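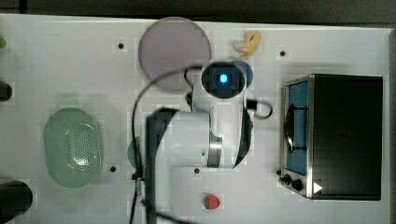
Flidton Robotics Club
Minutes of the meeting held 24th July, Room 8

In the chair: Gudrun Steinbach
Taking notes: Wiebke Hamann
Apologies: Deák (orthodontist), Bura (no reason given, which is at least traditional)

1. Minutes of the last meeting
Approved after one correction. The May minutes said the arm had "placed" the strawberry in the colander. Members who were present asked for "thrown." Changed to "released from a height."

2. Kitchen task
The club is still entered in the Pindotov student challenge, manipulation class. Gudrun read the rules aloud again, as several members have been working from memory and one from a different competition. The arm has to pick up two pieces of toy food, put each on the dish named by the judge, and go back to its start position within 15 minutes. Touching the toaster oven costs points. Moving the toaster oven costs more points.

The software group reported that the banana is going well. It can be picked up from most places on the table so long as it lies on its side. The strawberry is going less well. The gripper closes on the leaves, lifts, and then thinks better of it. Proposals were to close lower, close slower, or lobby Pindotov for a different fruit. The first two will be tried in that order.

Wiebke asked whether the big round plate could be moved farther from the arm, as the cable drags over it when the wrist turns. Long discussion. The rules fix the positions of the oven and the colander only, so the plate can go anywhere the arm can reach. Agreed to try it on the right - but not so far right that we are back to item three.

3. The toaster oven
It is still too close. Its door faces the work area, and on a bad run the wrist heads straight for the glass. The software group feels a keep-out zone in the planner would fix this. The hardware group feels the software group said so in May. Keep-out zone to be written before the next practice and shown working, on the real arm, with witnesses.

Request to make real toast at meetings: declined for the third time.

4. Cable
The loops on both sides of the arm were discussed. Hardware wants to clip the cable down along the lower link. Software worries that it will pull tight when the elbow folds. Compromise: clip it loosely, run the full range of motion at low speed, and keep a hand on the stop button. The hand will be Gudrun's.

5. Money
Balance is $1,759. Almost all of it is spoken for by the entry fee and the van. A motion to buy a second gripper was put off until the first one has been forgiven.

6. Other business
The blue light on the wrist does not mean the arm is "happy." Please stop telling new members this.

Whoever took the tape measure, return it to the gray cabinet.

Actions
Keep-out zone: software group
Cable clips and slow test: hardware group, Gudrun on stop
Strawberry grip, lower then slower: Wiebke
Ask Bura if he is still in the club: Deák

Meeting closed when the room was needed for chess.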